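Subject: Re: [home-automation] Can any of them do kitchen chores yet?
Date: August 27, 2025

On the Gratska list somebody wrote:

> I keep seeing clips of arms folding towels and wiping counters. I run a small catering kitchen and I'd pay for one tomorrow if it could do prep and cleanup without a person standing over it. Is anybody close? Or should I ask again in a few years?

Ask again, but not in ten years. I've been following this since I was at Foludura, and my answer depends on which chore you mean.
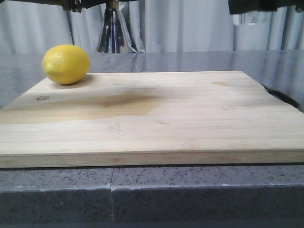
Picking up a single item is in decent shape. Most groups I talk to can grab a piece of fruit off a flat surface and put it somewhere else. A whole lemon on a cutting board is a fair test, and that one is placed right at the back of the board, where a clumsy approach could push it off onto the counter. Cutting it is harder. Juicing it is harder again, because now you need two arms that agree with each other about force.

Liquids are where I would slow down. At Saliba in July we ran 400 pours from a small cup, and 20 of them ended up partly on the table. A person would call that a bad day. Clear containers also give depth cameras trouble, and so does clear liquid. We had better luck with a camera at the wrist, though then the fingers block part of the view.
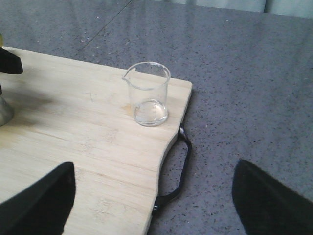
*Wrist view: glass beaker with a little clear liquid, near the edge of the board.*

Cleanup is the part you'd pay for, and it's the weakest. Wiping is fine if the counter is bare. Deciding what gets washed, what gets thrown out and what gets put back is still mostly done by a person with a keyboard. The Cladus people logged 166 cleanup runs and had to step in on more than half.

For a catering kitchen I'd look at single-purpose machines first. A slicer with a feeder will beat an arm on price and speed for a long while.

If you do want to try an arm, start with moving closed containers from one shelf to another. It's dull work, but you can leave it alone for an hour.

I can send the pour logs off list if they're any use to you.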